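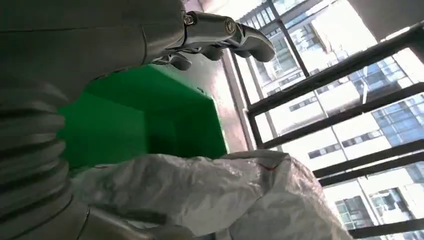

4. Setting up a bagging run with the wrist camera

I wrote this part of the Lemen guide after doing the whole thing wrong for most of June, so please have a read through before you switch anything on. You should already have the arm bolted down and the Imetti recorder talking to it (section 3). What we're after in this section is a set of short runs where the arm handles a box-shaped object and a plastic sack together, filmed from the wrist, so the method has something decent to learn from.

4.1 Before you start

1. Clear the reach of the arm. Swing it by hand through the full circle, slowly, and move anything it touches.
2. Pick your box. Go for a strong plain colour — bright green works a treat with a white sack, and you can still find it in the recording when half of it is hidden behind the folds.
3. Crumple the sack a bit. I used to smooth mine flat every time, and the model I trained on those runs fell to pieces the moment it met a wrinkle.
4. Check the finger pads for grit and wipe them with a dry cloth.

CAUTION: Keep your hands away from the bellows sleeve when the arm is powered. It folds up as the joint bends and it will happily take a fingertip with it.

4.2 Light and windows

5. Set the exposure by hand in the Imetti panel. If there's a window behind the work, auto exposure will chase the daylight every time the wrist tilts, and your box goes dark just when you need it.
6. Start at 350 on the exposure slider and nudge it until the faces of the box look like different shades. Let the buildings outside wash out, they don't matter.
7. Lock it! I forget this one about once a week.

Note: a tall pale building across the way throws a lot of light back in. At our Akalthorpe bench I get the steadiest runs before ten in the morning.

4.3 Recording

8. Open the fingers partway and bring the gripper above the box.
9. Press Record and wait for the tone, then guide the arm through the move. Each run should last 40 seconds or less.
10. Shift the sack between runs. Different folds, different side, sometimes covering the bottom of the box and sometimes well clear of it.
11. Mark the run as good or bad straight away. Keep the bad ones, the Matos training script uses them too.

Note: you'll want 1000 runs for a full training set, but do a test batch of 33 first. I load those into Matos and look at where it thinks the box is. If the guess wanders off onto the window bars, go back to step 5 before you record any more.

CAUTION: Pause the arm before you reach in to move the sack. The pause button is on the hand control, and the light on its side goes amber when it's safe.

When the test batch looks all right, carry on to section 5 for the training settings.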